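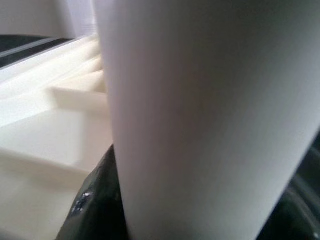 Plain white cups

Bought a box in September for the break room at our Gernard office, where the old cups kept splitting at the rim. I have used 2 boxes so far.

The outside is matte and smooth, with no logo or printing, and it's easy to write a name on with a marker. They hold hot coffee fine for the first few minutes. After that you will want a second cup or a sleeve. The bottoms have not leaked.

They come nested tightly, and I usually pull out two when I want one. One sleeve in the second box had 5 crushed cups at the end. Stoslow, where I ordered them, credited me the same afternoon.

Lids are sold separately. The Chaudhry lids we already had fit, but you have to press all the way around.

4 stars. Would buy again at this price.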